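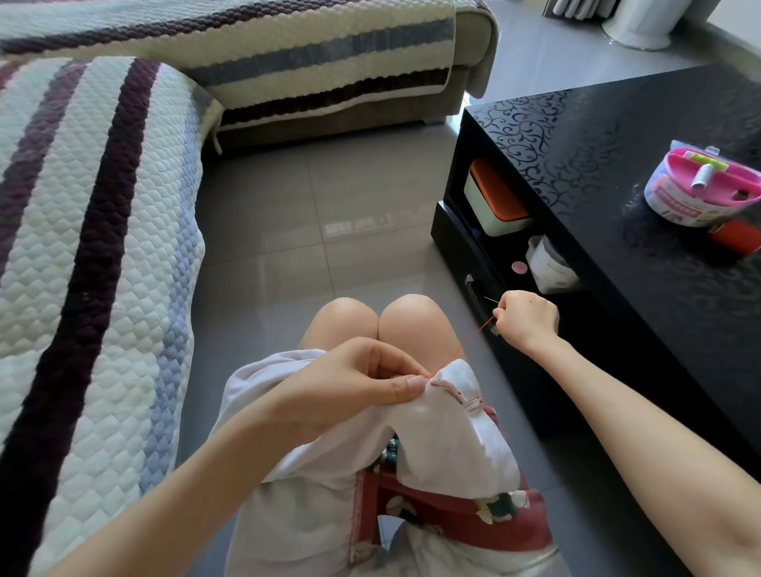

Brestero startet Mannschaftsliga für das Kartenspiel Drina

18. Juli 2024 -- Der Spieleverlag Brestero richtet ab Herbst eine eigene Liga für sein Sammelkartenspiel Drina aus. Gespielt wird in Dreierteams über 13 Spieltage. Die Anmeldung ist ab sofort möglich, die Startplätze sind auf 60 Mannschaften begrenzt.

Bislang gab es für Drina nur Einzelturniere, die von den Läden selbst organisiert wurden. Bei einem Testlauf im Juni traten erstmals Teams gegeneinander an. Der Verlag hat danach zwei Punkte geändert: Die Bedenkzeit gilt nun pro Team und nicht mehr pro Tisch, und Absprachen während der Partie sind nur noch zwischen den Zügen erlaubt.

"Die Teams haben im Juni zu lange beraten, manche Runden liefen fast eine Stunde über", sagt Guðlaug Ladefoged, die bei Brestero den Spielbetrieb leitet. "Mit der neuen Uhr sollte ein Spieltag an einem Nachmittag zu schaffen sein."

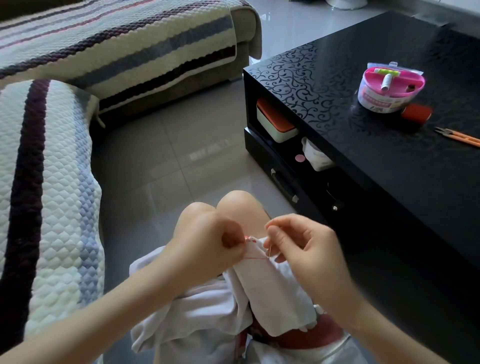

Modus und Preise

Jede Begegnung besteht aus drei Einzelpartien, die gleichzeitig ausgetragen werden. Für einen Sieg gibt es drei Punkte, für ein Unentschieden einen. Innerhalb eines Teams darf jede Karte nur in einem Deck vorkommen, Grundkarten ausgenommen. Die Decklisten werden vor dem ersten Spieltag eingereicht und können einmal in der Saison geändert werden, in der Regel zur Winterpause.

Der Verlag schüttet insgesamt 3.000 Euro Preisgeld aus. Davon gehen 700 Euro an das Team mit der besten Bilanz nach der Hinrunde. 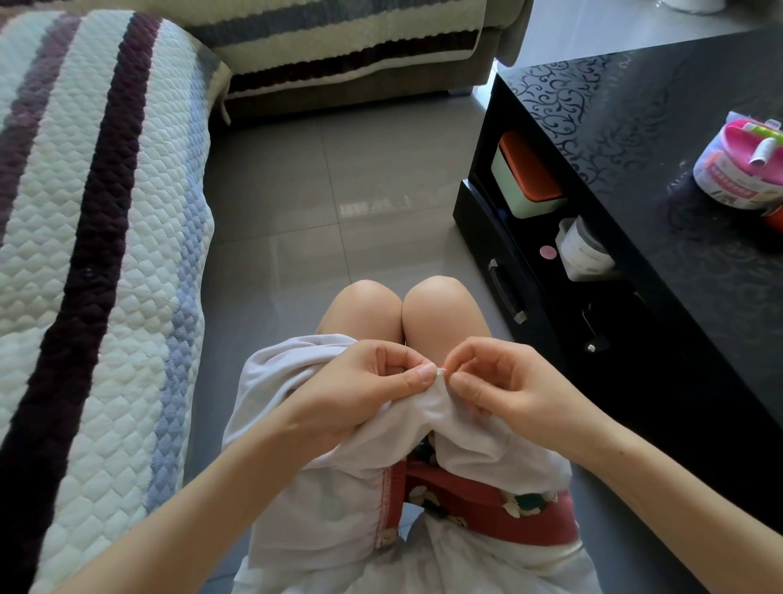
Mannschaften treten unter einem gemeinsamen Namen an und sollen am Tisch als Team erkennbar sein. Gedruckte Trikots sind dafür nicht vorgeschrieben. Ein weißes Kleidungsstück wie das auf dem Foto, an dem zwei Hände gerade eine Stofffalte zusammenhalten, genügt als Grundlage, wenn der Teamname darauf lesbar angebracht ist. Ärmel und Taschen werden vor der Partie von der Spielleitung kontrolliert. Werbung ist zulässig, solange sie keine Kartenmotive enthält.

Schiedsrichter

Die Leitung der Schiedsrichter übernimmt Fahad Malik. Das vollständige Regelheft erscheint vor Saisonbeginn und liegt dann auch in den teilnehmenden Läden aus. Strittige Fälle entscheidet am Spieltag die Spielleitung vor Ort, Einsprüche sind bis zum folgenden Abend schriftlich möglich.

Ausstatter der Liga ist die Firma Falletti, die Spielmatten und Uhren stellt.

Pressekontakt: Brestero, Abteilung Spielbetrieb, Guðlaug Ladefoged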